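Jiltero project, garment handling with hand-held grippers
Progress report to the Saltano fund, period ending in March

1. Work done in this period

In the last report we promised to move from flat towels to real clothes. This step is now made. Our method, which we call Jusine, learns from people who do the task with two hand-held grippers, one in each hand. The markers on the grippers are used to find the position of one hand relative to the other.

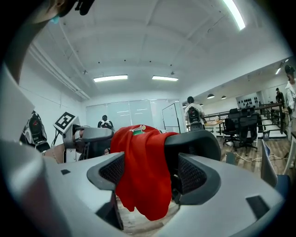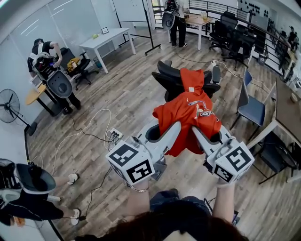 Red and orange-red cloth, held up with the hand-held grippers during the work.

Iwasaki, after reading our draft, asked whether the method learns the garment or only the habits of the person who holds the grippers, and would like to see the results separated by operator before the next payment is discussed. We find this question correct. In the draft we had mixed all the operators together, and the difference between them could not be seen. Section 3 gives our first answer.

2. Data

We have now 192 accepted demonstrations of lifting a shirt and opening it in the air. A demonstration is accepted when both grippers can be tracked from the start to the end. The most common reason for refusal is that the cloth covers a marker when the hands come close together. We tried to tell the operators to keep the hands wider, but then the movement became unnatural and the shirt was pulled too much. We now allow short gaps in tracking and fill them from the motion sensor.

3. Result

The training was repeated three times, each time leaving out the demonstrations of one operator and testing on the same shirts. In two of the repetitions the success rate stayed near to the rate with all the data. In the third it fell clearly. The operator left out there is the only one who regrasps the shirt at the shoulder, so the model had no example of this movement. We think the answer to the question is therefore "both", and more variety of operators is needed more than a larger number of shirts.

With all the data, the success rate for opening the shirt is 70 percent. Failures are mostly a second layer of cloth taken together with the first. The finger opening at the moment of contact seems to be important for this, but we did not test it alone yet.

4. Problems and delays

The time alignment between the left and the right gripper was wrong in the early recordings. We corrected it and processed these recordings again. Long sleeves are delayed to the next period.

5. Next period

- record new operators who did not see the earlier demonstrations
- test the finger opening separately
- start with long sleeves
- send the table of results by operator, as requested

No change of budget is asked.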